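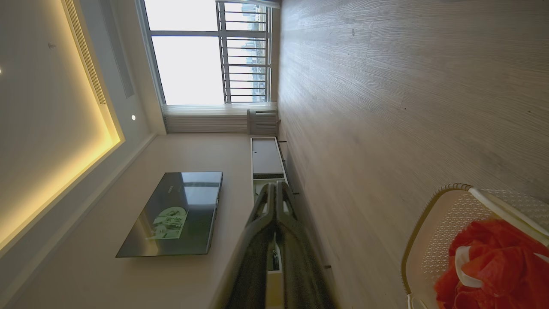
Última modificación: 06/11/2021

Larkari: premios a clínicas veterinarias

Tabla con 2092 candidaturas a galardones empresariales, recopilada por Gizella Dudás. Conviene leerla con desconfianza. De las clínicas incluidas, 900 se presentaron ellas mismas y 17 pagaron la cena de gala antes de conocer el fallo.

La columna "mérito" copia lo que dice cada nota de prensa. No mide la calidad clínica, por mucho que Lykkegaard la use así.

Faltan las candidaturas de Hurden anteriores a abril. Las de Erkton traen siete duplicados sin corregir.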